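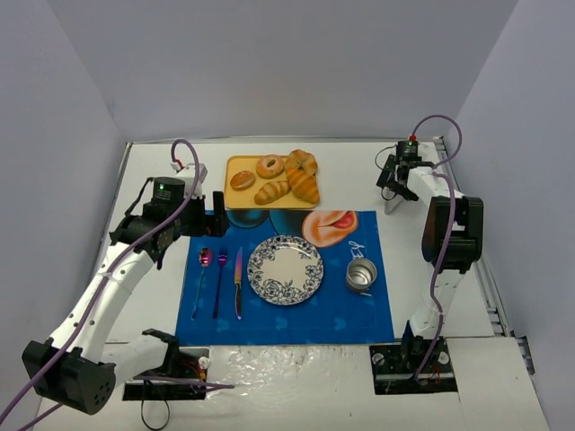

Nirnlow Breakfast Table: known fault in the right arm recordings

Please read this before you train on anything from the second batch. We would much prefer you hear it from us now than find it yourself after a week of puzzling over curves, as one kind group at Gresden already did.

What is in the set

3,812 two-arm episodes of serving and clearing a place setting: plate, cup, spoon, fork and knife on a blue placemat, with a tray of donuts and croissants behind it. Each episode has joint positions, gripper commands and video from a fixed camera.

What went wrong

In 138 episodes, all recorded in March, the right gripper stopped reporting its true opening. The motor kept moving, but the logged value froze at whatever it had last been, sometimes for a moment and sometimes until the end of the episode. We traced it to a worn connector on the cable that runs down the arm. When the arm reached toward the back of the table the cable pulled tight and the signal dropped out — and reaching for the pastries asks for exactly that stretch.

Our checker, Homer, should have caught it and did not. It only raised a flag after 300 identical readings in a row, and most of the freezes were shorter. The limit is now 25, and we have rerun it over everything.

What we did about it

The cable has been replaced and given more slack. The affected episodes are still in the download, marked gripper_fault = true, because the video and the left arm data are perfectly good and somebody may be glad of them.

What we ask of you

Filter on that flag if you use right gripper values at all. If you downloaded before version Tôn, please fetch the index file again; the older one has no flag column.

Still open

Two freezes in the left arm look similar, but we have not been able to reproduce them.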